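Deveo Tabletop Collection – Review Meeting
Minutes, 12/07/2026
Chair: Kári Briem
Minutes taken by: Tamošiūnaitė
Apologies: none received

1. Previous minutes
Accepted. The action on episode naming is still open from April and was carried over again.

2. Episode count
Trevora reports 887 episodes for the container task. The chair asked how many of those differ from each other in any way that matters. No figure was available. Tamošiūnaitė said the total is being quoted to Guderbridge as if it were a measure of quality, and asked that this stop until the review is done.

3. Rejected episodes
22 episodes were thrown out by the automatic filter. Tamošiūnaitė watched them and would have kept 2. She has less faith in the ones the filter passed – it checks for missing data and says nothing about whether the demonstration is any good.

4. Variety on the table
Trevora's position is that the toys, the cactus and the blue cloth give the model enough clutter to learn from. The chair does not accept this without a test. A policy could do well by learning where the clear container usually sits. Reflections in the container walls were also raised, and whether the model copes with them or just ignores that region is unknown.

Container task, table view and low view:

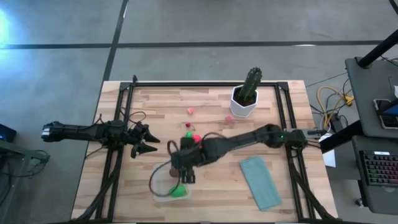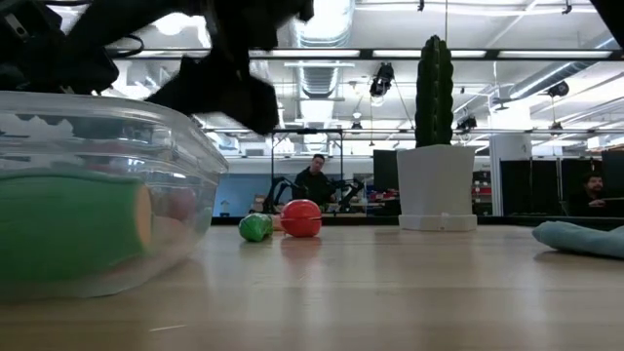
5. Actions
Trevora – hold back a set of episodes with the container in new positions, and report results on those separately.
Tamošiūnaitė – write down what counts as a bad demonstration, one page at most.
Briem – tell Guderbridge that the delivery date depends on the held-back results.

6. Any other business
Request for more operator hours. Deferred until item 5 is complete.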